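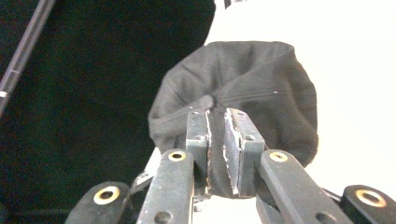

"Again!" said Suryani, and squeezed.

The fingers closed on the gray cloth, it bunched up like a mushroom, and she lifted it, turned her wrist, and let it drop. Then she did it again from the other side, because the other side was completely different (it was! the folds ran another way, and the pads caught only the lowest one).

Hwa-young Ryu kept the tally at the next bench. "105," she said. "You know we only need seventeen more of the gray one before we switch."

"Seventeen! That's hardly any."

They had started in October with towels, and Suryani had thought she would be bored by lunch. Instead she went home and picked up socks with two fingers, watching how they gave. She told her mother on the phone that cloth never falls the same way twice, and her mother, who had ironed shirts for a living, said yes, dear.

At 4 the first batch came back from training. Hwa-young loaded it onto the Wuris arm and they both stood much too close. The arm came down over the cloth, waited, slid a little to the left, and pinched.

"That's my left," Suryani whispered. "I always go a little left!"

"You do. It's in every single one."

The arm lifted. The cloth swung, slipped, and landed in a heap on the table.

Suryani was already reaching for the gripper. "So I need more drops. And more from the right, lots from the right. What number are we on altogether?"

"1614."

"Write down 1615," she said, and squeezed.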